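I have never believed in folding puffer jackets. Two minutes of care, then the thing breathes in and takes over the shelf again. Wafula Mfinanga swears by sleeves in first, hood down last, so I gave it a go on the bed – spotty duvet and all. 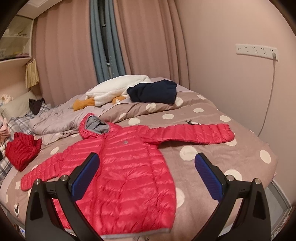
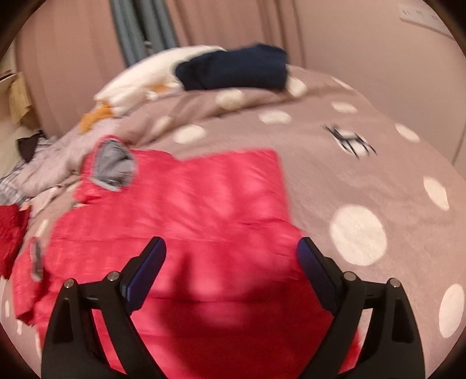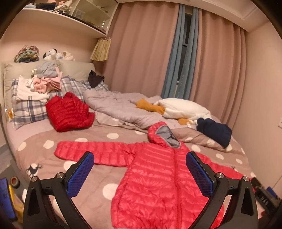 Does a folded puffer stay folded? Mine never has without something to hold it, so I tuck the roll into its own hood.

I'm still not convinced it saves any room. The Grodix storage bag cost me 990 shillings and I trust that even less.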